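Jenano Housing Trust
Call for participants: Shared Tables study
Reference 253
Published 2026-06-06

The Jenano Housing Trust invites adults who live in shared accommodation to take part in a study of how people eat, talk and spend their evenings at home. The study is carried out with Brandes Research and will inform the design of communal rooms in the Trust's new buildings at Sumura and Sestasach.

Background

The Trust lets rooms and small flats in which kitchens and sitting areas are used in common. Tenants have told us that some of these rooms are well used and others hardly at all. Last year's tenant survey recorded the opinion of residents on rent, repairs and noise, but asked very little about daily life in common rooms. The present study is intended to fill that gap before the furniture and layouts for the new buildings are settled.

Who may apply

We are seeking 54 participants. Applicants must be aged 18 or over and must have lived in a household of three or more unrelated adults for at least six months. They need not be tenants of the Trust. Applications are welcome from students, people in work, people who are retired and people who are looking for work. Employees of the Trust and of Brandes Research may not apply.

Only one application will be accepted from each household, although other members of the household may be asked whether they are content for the study to go ahead.

What taking part involves

Each participant will be asked to:

Keep a short written diary of evening meals for two weeks in October
Attend one group discussion lasting 2 hours, held at Sumura
Complete a questionnaire at the start and at the end of the study

Diaries may be kept on paper or online. Participants who work shifts may record their main meal at whatever hour it is taken. The group discussions will be held on weekday evenings, with one daytime session for those who cannot attend later – please state your preference when applying.
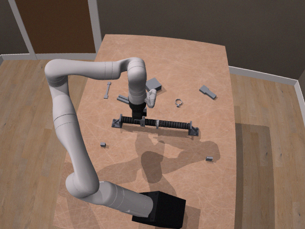

Computer-rendered view with a large wooden table.

Payment and expenses

Participants who complete all parts of the study will receive a shopping voucher. Travel to the group discussion will be repaid at the standard public transport fare on production of a ticket or receipt. Childcare costs may be met by prior agreement.

Personal information

Diaries will be stored under a number and names will be removed before any material is shared with the design team. Participants may withdraw at any time before the final report is prepared and need not give a reason.

How to apply

Application forms are available from the Trust's reception desk and from the Tenant Services page of this website. Please include a statement of no more than one page describing your household and the room in which you usually eat. Large-print forms can be supplied on request.

All applicants will be informed of the outcome in writing.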